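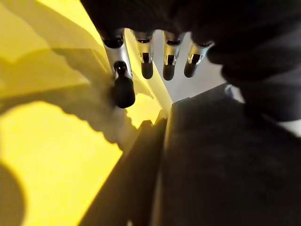
Holroyd chores set – README

Hi! I'm Inès Gautier, and this is my attempt to answer a question my sister asks every time she visits: can your robot do the housework yet? Short version: some of it, slowly, if you don't mind picking things up afterward. The longer version is in these files.

What's in the box

There are 200 short recordings, split between two places. Ernulness is my kitchen and utility room. Aslow is the packing bench at a small shop in Cudgate that kindly let me take over a corner of it. The chores are the dull kind – folding, wiping, stacking, moving things from one spot to another, opening bags. Each recording has wrist camera video, finger positions and a one-line note from me on how it went. Read the notes, please! I put more work into them than into the code.

So, can it?

On my last full pass I gave the hand 50 tries across all the chores and 44 ended the way I wanted. That sounds great until you know I picked the chores, and I'm soft on wiping. Stacking is good. Anything floppy is still a pain (thin sheets especially, they slide out from under a fingertip and then you're chasing them across the bench). I can fold a towel in the time it takes the hand to make up its mind about one corner.

Things to watch out for

The wrist camera sits close to the fingers, so the nearest one looks huge and the cover over the hand blocks a chunk of the view. Don't crop that out, the model seems to use it. Strong light and hard shadows are left in too.

Recordings from before September use the old finger naming. There's a script called rename_fingers that fixes this, run it once and only once.

Version 2 went up on 21 December 2025. It drops a batch with broken timestamps and adds the Aslow bag-opening runs. Still on my list: drawers, wet dishes, and a proper split for testing. If you try any of this at home, send me your failures – I'd love to compare.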